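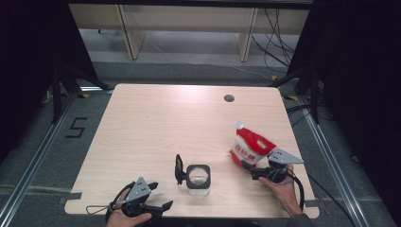 Tamsin Tomoana wrote in to say that a table rule is only worth having if a new person can follow it at 7 in the morning with no one else in the room. I love that test, and I've rewritten this whole page around it!

House rules for two-gripper table work

Before you start

Put both grippers down and open and close each one by hand. Follow the cables from the grippers with your eyes, all the way down, and move any that cross the spot where you'll be working. Then set out the things for the task and nothing more.

Step 1. Give each hand one job

Decide which hand deals with the lid and which deals with the bag, say it out loud, and write it on the sheet. Swapping halfway through a set is the most common mistake I see (I still do it myself, usually right before lunch).

Step 2. Lids: touch, stop, then move

Bring the fingers up to the jar slowly. Once they touch, hold still for a slow breath, and only then go for the lid. It feels silly the first few times and then it becomes lovely and automatic. Keep glass well in from the table edge.
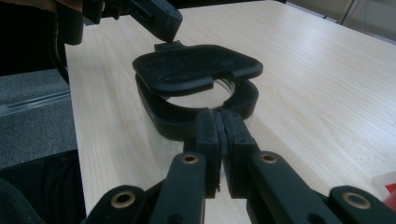 Prutorberg, April

We changed the limit on this page after Zewditu Feyisa went through the old sheets. A set is now up to 20 tries, and then you rest your hands. The old rule let people go on as long as they liked, and their notes got sloppy near the end.

Step 3. Bags: low and slow

Grip below the opening, clear of any spout. Keep the bag close to the table when you move it, and never pull on a bag that's caught. Let go, look, start over. 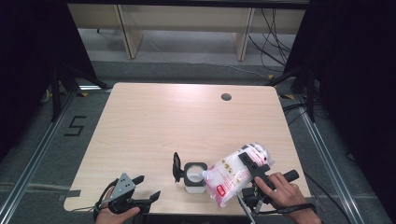

Step 4. Log the misses too

Drops, slips, spills, a lid that wouldn't sit right: all of it goes on the sheet, in plain words, before the next try begins. If glass chips, the set ends there and the jar goes in the Trerngate bin by the door.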